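Warunwood Residents' Association
Minutes of the June meeting, held in the reading room, start 6 p.m.

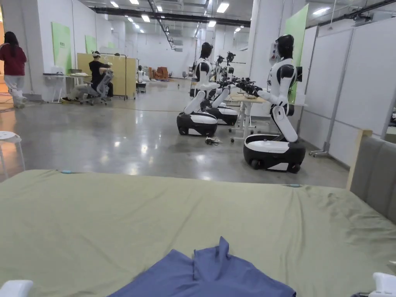 Green sheet and dark blue cloth, with the hall floor behind.

1. Opening and previous minutes

The chair opened the meeting and welcomed two households which have moved to Marar Lane since the spring. The minutes of the previous meeting were read. One correction was asked: the repair of the back gate was promised "before summer" and not "in summer". With this change the minutes were accepted.

2. Water pressure on the upper floors

Residents of the upper floors in Tatari House said again that the pressure is weak in the morning, mostly between 6 and 8 a.m. The secretary wrote to the water company in April and received a short answer, which says that the pressure at the street is normal. If this is correct, the problem is inside the building. A plumber looked at the pump and thinks the filter was not changed for a long time. His offer for the filter and the work is 2,120, with tax included.

There was a long discussion. Some members wanted a second offer. Others said that we already waited through the whole winter - and one more month of waiting is also a cost for the families with small children. It was agreed to accept the offer, on the condition that the plumber gives a written guarantee. The secretary will ask for this in writing before any payment.

3. Parking behind Bonby Court

The white lines are almost not visible any more, and cars are standing in front of the bicycle door. It was proposed to paint the lines again and to add a sign at the entrance. The meeting agreed about the lines. About the sign there was no agreement, as several members find that there are already too many signs in the yard. This point moves to the next meeting.

A member asked if visitors can get a paper card for one evening. The chair answered that this was tried before and the cards were not returned. No decision was taken.

4. Garden and trees

The old cherry tree near the Marar Lane fence has dry branches on the street side. They will be cut in the autumn, when the birds have left the nest. Until then the bench under the tree will be moved to the other side of the path.

The vegetable beds are all given out for this season. Residents who want a bed for next year should write their name on the list in the entrance of Tatari House. Please water only in the early morning or after sunset. The hose must be rolled up after use - last month it was left across the path in the dark and a resident almost fell.

5. Noise

Two complaints were received about drilling on the weekend. The house rules were read aloud. Drilling is permitted until 6 p.m. on working days and not on weekends. The secretary will put the rules again on the board in both buildings, in larger letters.

6. Summer evening

The yearly dinner in the yard will take place again if the weather is good. We have tables for 30 persons. If more people will come, they are asked to bring their own chairs. Bonby Court prepares the salads and bread, Tatari House takes care of the drinks and the grill. Music stops at 10 p.m.

7. Other matters

The key of the bicycle room is missing from its hook. Who has it, please return it to the secretary.

The light on the second landing in Tatari House goes off too quickly. The timer will be set to a longer time.

A question was asked about the cost of the internet in the reading room. The contract will be brought to the next meeting.

The meeting was closed at 8:15 p.m.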